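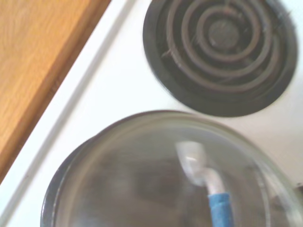 I have been meaning to write about soup for weeks, and every time I sit down to it I end up getting up again to put the kettle on. So, soup! More exactly my aunt Kyriaki's lentil soup, which I've now made often enough to have opinions about. She would tell you the lid matters as much as the lentils, and I've come round to her way of thinking. A glass lid, like the one on the big pot by the coil ring, lets you keep an eye on things without letting all the steam out, and with lentils that is half the battle. I was brought up on gas and was very rude about electric rings for years - they're slow to get going and slower still to calm down - but for a long, lazy simmer I wouldn't swap them now.

Anyway, the quantities. She never weighed a thing in her life, so last June I stood beside her with the scales and a pencil and got 433 grams of brown lentils, 4 carrots, an onion the size of a fist and "enough" olive oil. Bay leaf, a tin of tomatoes, vinegar right at the end. My friend Aishwarya adds cumin and a green chilli, and I have to say it's lovely, though I haven't confessed this to Kyriaki.

I always warm a little stock in the saucepan as well, for topping up when it thickens (it will thicken, and then it'll thicken again overnight in the fridge).

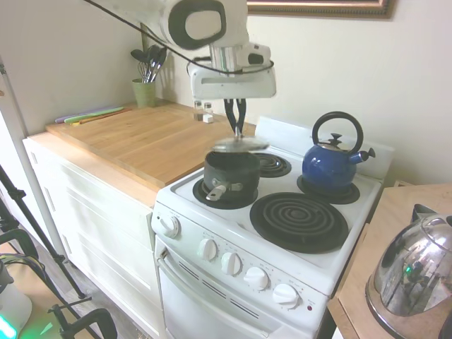 Saucepan at the front, blue kettle at the back.

Do give it a good hour with the lid on, and taste before you salt. It freezes very well in old yoghurt tubs, if you remember to label them - I found one last week that I was sure was soup and was in fact stewed plums. We had them with custard.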